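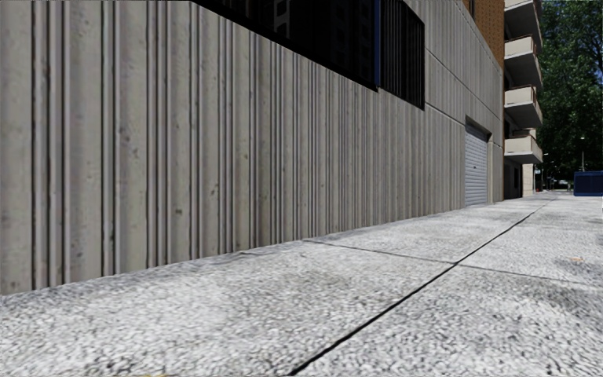
Filling the spool is the part of owning a Rerkudar reel that most people get wrong, and the reel then takes the blame for a whole summer. Line wants to go on tight, flat and even. When it goes on slack, or with the shims guessed at, it builds up in ridges, and the ridges are never the same size. Think of the fluting on that concrete wall, with its raised ribs and grooves of uneven widths: very smart on the side of a building, terrible on a spool. Every groove is somewhere for the next turn of line to bury itself, and it'll stay buried until you try to cast at something worth catching.

## Section 3: Spooling up and setting the drag

You'll need:

- the reel, out of its pouch, with the handle fitted (Section 2)
- the rod you mean to use it on, butt section at least
- your new line, and some old mono for backing
- a damp cloth
- a bucket of cool water (mono only)
- the shim packet, which is taped inside the lid of the box and which you may already have thrown away
- a spring or digital scale
- someone to hold the pencil, if you can find someone

Allow most of an evening the first time. You'll get quicker.

### 3.1 How much line

The standard spool holds 129 metres of the line we fill it with at the workshop, over a short bed of backing. Your line will be a bit thicker or thinner than ours regardless of what the label says, as line makers are optimistic people. Treat the capacity printed on the spool skirt as a starting point and go by the gap at the lip instead (see 3.3, step 9).

**Note:** The spare spool is the shallow one. It holds a good deal less and is meant for light braid. If you fill it with heavy mono you will get a very expensive cotton reel.

### 3.2 Backing

Braid has no stretch and no grip. Tied straight to a bare spool, the whole lot can spin round on itself under load, and you'll wind and wind while the fish goes about its business. Use mono backing unless your spool has the rubber band set into the arbour.

1. Fit the reel to the butt section and tighten the reel seat. Finger tight, then a touch more. No pliers.
2. Run the backing through the lowest guide from the outside, towards the reel.
3. **Open the bail arm.** Read that again. If you tie on with the bail closed you'll find out at step 6, and have to cut it off and come back here.
4. Tie the backing to the spool with an arbour knot. Wet it, pull it down, trim the tag short.
5. Close the bail by hand.
6. Wind on enough backing to cover the bare metal in a few even layers.
7. Join your main line to the backing with a double uni knot. Wet both halves before you draw them together. Trim both tags close, so that nothing stands up to snag the turns above it.

**Caution:** Don't put sticky tape over the join. Everyone's uncle does it. The glue creeps out in hot weather and gets into the braid.

### 3.3 Winding on the main line

1. Mono: float the supply spool in the bucket, label side up. Braid: put a pencil through the supply spool and have your helper hold both ends. Braid doesn't care which way it comes off, so long as it isn't falling off in loops.
2. Tighten the front drag knob until the spool won't slip. You'll undo this later.
3. Fold the damp cloth and pinch the line in it, a hand's width ahead of the lowest guide.
4. Wind slowly. You want enough tension to put a slight bend in the butt section, or at least to make your forearm complain.
5. If you're using mono, stop after a couple of dozen turns and drop your rod tip to let the line go slack. If it jumps into coils, flip the supply spool over in the bucket and carry on.
6. Re-wet the cloth whenever it starts to squeak. Dry cloth and fast braid make heat, and the heat goes into your line first and your fingers second.
7. Keep the same pressure the whole way. The usual mistake is to start firm, get bored, and finish with the top third on like knitting.
8. Stop when you're nearly full and look at the spool side-on (see 3.4).
9. Fill to just under the lip. A matchstick laid across the gap should sit snugly. Fuller than that and the line will leap off in a clump on the first cast.
10. Cut the line and tuck the end under the line clip.

**Caution:** Braid under load will cut skin. Never wrap it around your hand to pull down a knot or free a snag. Craig Semple, who did the test casting for this reel and should have known better, now uses a bit of dowel.

### 3.4 Reading the line lay

Hold the reel at eye level with the spool side-on. The face of the line should be flat from skirt to lip.

| What you see | What it means | What to do |
|---|---|---|
| Flat | Leave it alone | Put the shims somewhere safe |
| Fatter at the top (lip end) | Spool sitting too low on the shaft | Add one shim |
| Fatter at the bottom (skirt end) | Spool sitting too high | Remove one shim |
| Ridges and dips all over | Uneven tension | Strip off and start again from 3.3 |
| Fatter in the middle | Oscillation block worn or badly seated | See Section 7 |

There are five shims in the packet, and one already on the shaft. To change them:

1. Unscrew the drag knob anticlockwise and lift the spool straight off.
2. Find the shim. It will be on the shaft or, more often, stuck to the underside of the spool by grease and waiting to drop into the carpet.
3. Add or remove one only.
4. Refit the spool, turning it gently until it drops onto its seat. If it won't drop, don't lean on it.
5. Refit the drag knob.

You do have to wind the line off and back on to see whether the change worked. We're sorry about that. Tie the end to a fence post, walk across the paddock with the bail open, and wind back towards the post with the cloth on. Choose a paddock without sheep in it.

**Note:** The old Hudis shims look the same and even fit the shaft, but they're thicker. One Hudis shim will turn a slight taper at the top into a severe one at the bottom.

### 3.5 Setting the drag

You have the drag done up tight from 3.3. Back it right off before you do anything else, and leave it off for a minute so the washers can relax.

1. Put the rod together and run the line through every guide. Check that you haven't missed one. Check again, because you've missed one.
2. Tie a loop in the end and hook it to the scale.
3. Have your helper hold the scale low and still while you bring the rod up to your normal fighting angle.
4. Tighten the knob a click at a time, lifting steadily, until the line just starts to slip.
5. Read the scale at the moment of slipping and again while the spool is turning. The first number will be higher. If it's a great deal higher, the washers are dry and need grease (Section 6).
6. For general estuary work on light braid we set the workshop reels to slip at 1,190 grams. That's a gentle setting. It will feel too gentle, right up until something turns and runs beside the boat.
7. Note where the mark on the knob sits, and write it in the back of this manual.

Heavier line can take more, and a quarter of its rated strength is a sound place to begin. Morven Dunbar, who wrote the first version of this manual, preferred a third, and lost some very nice fish to prove it.

**Caution:** Use a scale. Pulling line off with your hand and nodding wisely is a long tradition, but a cold hand and a warm hand will give you two different answers.

### 3.6 First casts

1. Start with a weight towards the upper end of what your rod is rated for, no hooks.
2. Make a few easy casts, well short of what you can manage. The first few bed the line in.
3. Close the bail by hand after each one, and give the line a short tug before winding. This takes out the loose loop that otherwise gets wound under and comes back later as a wind knot.
4. If you get a wind knot, stop. Pull at the loops, never at the ends. A pin helps, and so does having nowhere to be.
5. Look at the line lay again when you're done. A little settling is normal.

Rigged as above, the reel weighs almost 559 grams, and you may find a very light rod now tips back towards the butt. Moving your hand on the grip usually sorts it out. If not, the Pandey reel seat has a second position, covered in Section 4.

### 3.7 Before you put it away

- Back the drag off. Washers left squashed all winter stay squashed.
- Wipe the spool lip with the damp cloth and feel for nicks with a cotton bud. Any nick will grab the fluff.
- Put the leftover shims back in their packet and tape it to the lid again.
- Keep the offcuts out of the garden and off the bank. Wind them round your fingers, snip the coil into short bits and bin it.

Replacement shims come from the Tellelthorpe workshop. Write to Iona Farquharson at the parts bench and include the serial number from the reel foot, or she'll only write back and ask for it.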